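About Ginness

Ginness is a small cooking school for adults, opened by Eglė Rimkutė and Austra Šimkus. We teach in the evenings, in groups that stay small, and the price includes all the food.

Our courses are soups, bread and roasting. Every course has 3 lessons. Beginners are very welcome, and many of them come back to us in November for the bread. 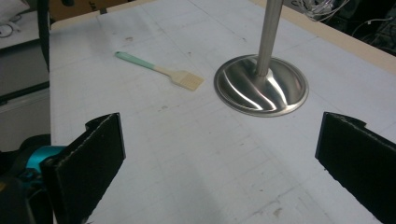
A basting brush with a mint-green handle.

Mekdes Endale joined us as the second teacher and she leads the roasting course. Recipes are given on paper in English and Lithuanian. For questions about places, please write to Jade Lightfoot at the office.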